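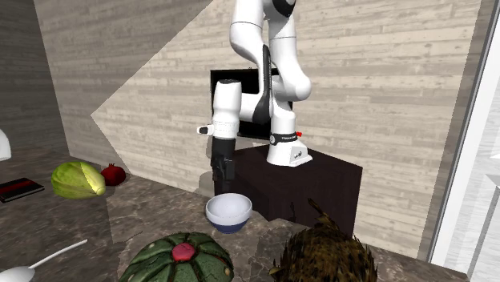 Stulwood, Sunday, June 19, 2022

Call for participants: kitchen chores, by hand and by machine

Solell is looking for 18 adults to take part in a paid study on everyday kitchen work. We want to know whether a robot arm can put away groceries, move a bowl or clear a counter well enough that a person would leave it to the job. So far the answer depends a lot on the chore. A bowl on an open stretch of stone is one thing. A head of cabbage or lettuce next to a pomegranate is harder, and we have no good record of how people judge the result.

What you will do

You will watch simulated runs on a screen, like the one at the top of this page, and mark the point where you would step in. After that you will do the same chores yourself in our test kitchen at the Madigan building, room 502. Finally, you will fill out a short form about which jobs at home you would hand over today and which you would keep.

The runs are made with Draltix, our simulation software. You do not need to know how to use it.

Who can apply

You must be 18 or older and cook or clean up at home at least three times a week. We would especially like to hear from people who have worked in a grocery store, a cafeteria or a restaurant kitchen. Tell us if you have a food allergy, as the kitchen session uses fresh produce. People who build or program robots for a living are not eligible for this round.

Time and pay

There are two visits of two hours each. Pay is $20 an hour, paid by check after the second visit. Bus fare is covered. Parking is free behind the building.

How to apply

Write to Orla Horgan, Solell, 800 Madigan Road, Stulwood. Include your name, a daytime phone number, and the kitchen chore you like least. Evening visits are available on request. The study runs through December.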